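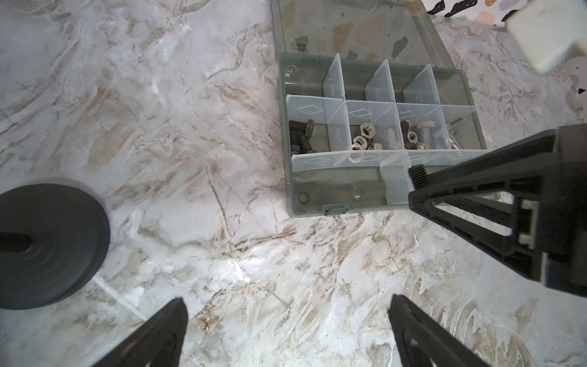 Just leave the bed and the bookcases behind and buy new ones when you get there, my sister keeps telling me, it'll cost less than hauling them. We're moving from Prallow to Plillorton, which is over 900 miles, and the quote I got from Sosa (the moving company) is $1,737 for the truck and the loading. They said it would be less if the big furniture was already taken apart when they showed up. So now I'm trying to figure out what's worth taking apart and what isn't.

What I have: a bed frame with slats, two tall bookcases that I put together myself from a box, a solid old dresser from my grandmother, and a desk with a keyboard tray that has never been right. The bookcases have the thin backing that's nailed on. I've got a clear divided organizer for the hardware, so that part doesn't scare me so much. What scares me is getting everything there and having it wobble forever. Has anyone taken this stuff apart, moved it a long way and put it back together? Does it survive? I have until the lease is up to decide and it's coming fast.
Posted by boxesandmoreboxes, February 14, 2018

slatsandscrews
I've done a long move like yours and I'd say your sister is half right. The bed, yes, take it apart and bring it. Bed frames are made to come apart and the bolts go into metal, so they don't mind being done over again. Stack the slats, tie them at both ends with string (tape leaves gunk on the wood, ask me how I know) and wrap the side rails in a blanket.

The bookcases I'd think hard about. If they're particleboard, the screws have already chewed their one good hole, and every time you back them out you get a little less bite. Mine went back together okay but one of them leaned to the left from then on and I ended up screwing it to the wall. And that nailed-on back is what keeps the whole thing square! Pull it off and the holes never line up again. So either move them standing up, whole, with the shelves out, or sell them before you go and put the money toward something at the other end.

Your grandmother's dresser, don't take anything apart. Pull the drawers, write on the bottom of each one in pencil which spot it came from, and carry the body empty. Old drawers only like their own slot.

For the hardware, one piece of furniture per compartment and a strip of masking tape inside the lid with what's what. If the bolts are too long for the compartment, put them in a sandwich bag and tape it to the piece. And the organizer rides with you, in the car. Do not let it go on the truck.

grumblecouch
sell all of it. we used Sosa once and it was fine but the stuff took forever

pantryshelf
I don't agree with selling all of it, used bookcases go for next to nothing in January and February and you'll be on the floor with your books in piles for weeks. Check if Sosa charges by weight or by space, though. If it's by weight, taking things apart saves you very little, and you could skip the whole project except for the bed. Call and make them tell you in writing.

Also ask for the delivery window! On ours it was up to 28 days, and we'd packed the sheets and the coffee maker on the truck like fools. If yours is that long, keep an air mattress with you.

The desk I'd let go. If the keyboard tray has never been right it won't be right in Plillorton either. I wiggled a drop of wood glue and some toothpicks into the worn holes on ours and that bought it a year, so you could try that first if you're attached to it.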